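Office Furniture in Shared Study Rooms: What Is Worth Keeping?

Project report, second-year Interior and Product Studies

1. How I ended up with chairs

My first idea for this project was lighting. I had a whole plan for it, with sketches and everything, and then Bart Kramer (my supervisor, who has very strong views about lumbar support) asked me what people in the study rooms really complain about. So I went and asked them. It was the chairs! Every single time it was the chairs.

The Adville building has 54 desk chairs spread over its study rooms, and the university wants to know which ones should be replaced and which ones can stay another few years. I couldn't look properly at all of them in the time I had, so I picked one type, the black one with arms that you find at the white desks upstairs, and spent most of November with it.

2. The chair

It's a very ordinary office chair, and I mean that kindly. Black seat, black arms, curved back, small castors. You've probably sat on one and forgotten it straight away. I looked at it mostly from behind, as that is the side you meet first when you come into the room and also the side that takes the knocks when people shove it under a desk. 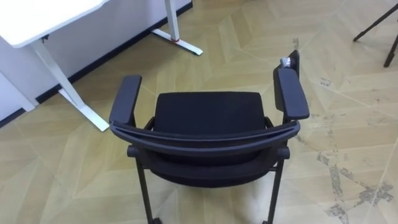
Fig. 1. The chair from behind, with the corner of the desk on the left.

The seat is a padded cushion in black fabric with rounded corners. I had expected to spend a lot of time on the cushion and ended up writing far more about the arms. They stick out forward on either side, and whether they fit under a desk decides how the whole room looks at the end of the day. If they don't fit, the chairs end up all over the floor and the walkway gets very narrow — I measured that on another day and it's in the appendix.

The legs are slim, which I like. A lot of office chairs have a big star-shaped base that you trip over, and this one takes up less room visually. Bart thought the slim legs made it look like a meeting room chair, and he may be right, but our study rooms get used for meetings all the time anyway.

3. Sitting on it

I asked people to work at the desk for as long as they normally would and then fill in a short form. I kept the questions simple, because my first version had a scale from one to ten for "perceived support" and my flatmate couldn't tell me what that meant. (Neither could I, really.)

The back got good marks. People liked that it gives a bit when you lean into it. The seat was fine for a morning and less fine for a whole day, and the taller students wanted it higher. The arms split everybody. Those who type a lot wanted them out of the way, and those who mostly read loved them. Renska, the company that sold the chairs to the department, does offer a version without arms, so a mix of the two would be possible.

4. The chair and the desk together

This was the part I enjoyed most and had planned the least. You can't judge a chair on its own, as it spends its whole life next to a desk, and our desks have long white feet that run along the floor. I started paying attention to where the chair goes in relation to those feet. 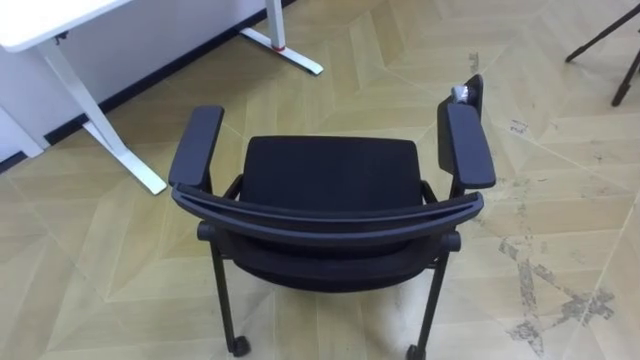

Fig. 2. Chair and desk foot close together; a second desk leg stands further back.

The foot comes out quite a way, and the chair's arm is close to the end of it. Anyone rolling back and turning towards the desk has to steer a little, and several people wrote on their forms that they "keep hitting something" without knowing what. I think it's the foot. I tried it myself for an afternoon and caught a castor on it twice, both times while reaching for my bag.

Moving the desks a bit further apart would help more than buying new chairs, and it's free. I put this to Bart and he told me to write it down before I forgot it, so it's now my first recommendation.

5. Costs and recommendations

The budget for the first round is 1,000 euros, so replacing everything is out of the question. I asked for prices from Van Wijk and Valtenow. Van Wijk will repair as well as sell, and that suits us better.

My advice is to keep this type of chair, respace the desks, and use the money for repairs and a few chairs without arms for the people who type all day. I'd also like the forms to go out again in spring, when the rooms are much fuller and everyone is writing a thesis.

The blank form and the desk spacing measurements are in the appendix.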